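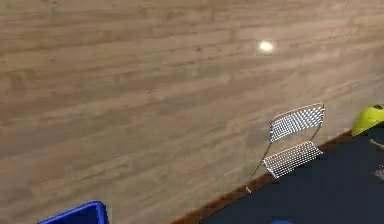 What should people do first when they think an investment site has cheated them?

Stop sending money, and call your bank the same day.

Josée Ross gives that answer before she has even sat down, and then she laughs and says she ought to have it printed on her coat. She has spent 12 years helping people who were talked into fake loans and trading accounts, and lately most of her calls are on one subject - the "recovery agent" who turns up after the first loss and offers to get it all back for a fee.

"They already have your name and they know what you lost," she says. "So they sound wonderful, you see. They sound like the first person who has believed you."
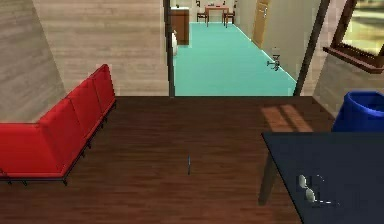

Consumer Help Desk, Bosham Legal Advice Center

One of her clients, Vaughn Calloway, paid $1,429 to an outfit calling itself Grulano, which wanted a "release tax" up front. Five days later it wanted another $166. He rang Josée on a Tuesday instead of paying, and she is still proud of him for it.

"A real lawyer will tell you who they are and where they're licensed, and you can look that up yourself," she says. "Take your time over it, have a cup of coffee, ask your sister. And keep every email, even the embarrassing ones - I've read worse, I promise you."

Vaughn's bank is still looking at his claim.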